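Hiya! You've found the folder where I keep my film-wardrobe palettes. I take the outfits from films I love, pull the colours out of them, and match them to things you could really buy and wear. It began as a note on my phone and now it's got a README, so I suppose I'm one of those people.

# Wasside Wardrobe Palettes

Last big tidy: Jun 28, 2021

## What's in here

- `looks.csv` has one row per outfit, 784 of them at the moment
- `swatches/` has the colour strips, one small PNG per look
- `swaps.csv` is the fun one! It pairs each look with high street pieces that give the same feel
- `notes.md` is me rambling about sleeves

Every row in `looks.csv` has the film, the character, the point in the story where the outfit turns up, up to five hex colours, and a column called `mood`. Mood is completely my opinion (I've used "off to the seaside but cross" more than once) and you're welcome to ignore it.

## How I pick the colours

I pause the film, grab the outfit in the plainest light I can find, and run it through Treko, which is a little palette script I wrote over a rainy bank holiday. It shrinks the picture to 400 by 400, squashes all the similar colours together and spits out the top five. Then I look at them and usually change at least one, as it's hopeless with anything shiny. Satin comes out grey. Sequins come out as mud. If a row has `hand` in the last column, I've picked those colours by eye and I'll defend them.

Skin and hair get masked out first, so you only get the clothes. Hats count as clothes, and so do gloves. Umbrellas don't, although I did wobble on that one for ages.

## Running it yourself

You'll need Python 3 and Pillow, then:

```
python treko.py my_outfit.png --colours 5
```

Leave off `--colours` and you'll get five anyway. Please crop before you run it, or you'll end up with a lovely palette of somebody's curtains.

## The swaps

These are the bit people write to me about. I try to keep each swap to things you could find in an ordinary town centre or a decent charity shop, and I don't list prices because they go out of date before I've finished typing. Some of the links have died. I go through them every March and take out the worst ones, but if your dream cardigan has vanished, sorry!

Nothing here is sponsored. Everything Thorlacius turns up in `swaps.csv` a lot because they do proper mustard yellow and hardly anyone else does.

## Things that are a bit wonky

- Black and white films are in there with my best guess at the colours, marked `guess`
- Ballgowns are far too well represented and trousers aren't (I'm working on it)
- Two films have their looks in the wrong order and I can't face renumbering them
- Animated characters who wear one dress for the whole film get one row, even if it's a brilliant dress 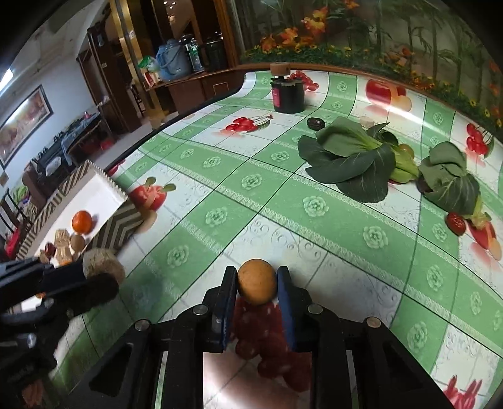 Manuela Leone wrote in to say the one-dress rule is unfair on animated heroines, and that a frock seen by candlelight and the same frock seen in a snowy courtyard ought to be two looks, because you'd wear completely different shoes with each. I've gone back and forth on this! For now I've added a `light` column, so you can at least filter by daytime and evening, and I'm filling it in as I rewatch things. Musicals first, obviously.

## Adding a look

Send me a pull request with your row and your swatch, or just open an issue with the film and the outfit and I'll do it when I can. Please check it isn't in already under another spelling. Accents are fine, the file is UTF-8.

## Thanks

Ragnheiður Ásgeirsdóttir fixed the masking when it kept eating red scarves, and she also talked me out of calling the whole thing Wasuritz, which is still the name of the old branch if you go digging.

## Using it

The lists and swatches are CC BY 4.0, the script is MIT. If you make an outfit from one of the palettes, do put it in the issues, I love seeing them.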